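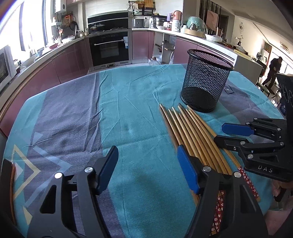
Moltdale Robotics Club – progress report to the Eskola fund, 01/08/2021

Hand-tool project is moving again after a slow fall. The 16 students are split into pairs, eight pairs, each working from the same task sheet: pick up chopsticks, put them in a cup, reset, go again. Sounds small. It is not small when the sticks are thin and slide over each other. We use a black wire-mesh pen holder as the cup, gold chopsticks plus red ones with white flowers, and the jaws have blue rubber pads where they meet the stick. Two colors on purpose – the students wanted to sort later on, gold first.

Where we are:
Recorded attempts so far: 498. Target for this period was lower, so good.
Task sheets written: 8. Two need a rewrite, the wording on "reset" confused people.
Students still active: all 16.

Money. Spent on rubber pads, screws, a second set of chopsticks, storage drives. Drives cost more than we budgeted, pads less. Receipts are in the Pirnivon folder, same place as last time. Still waiting on one refund for a wrong order, will ad it when it comes in.

Problems. Pads wear at the tip and then the stick rolls. Students now swap pads every 25 attempts, seems to help, too early to say for sure. Uploads are slow from some homes. One pair lost an evening's work becuase the drive was full and they kept going. New rule – check space before starting.

Edari meet: we are entered in the tabletop class. Rules came late and are still missing the part on time limits. Have asked twice.

Next: finish the sorting task, then start on the software side with the older students. First try at letting the arm do a pick by itself is planned for April. We would like to move the unspent travel money to drives, please confirm by email if that's ok.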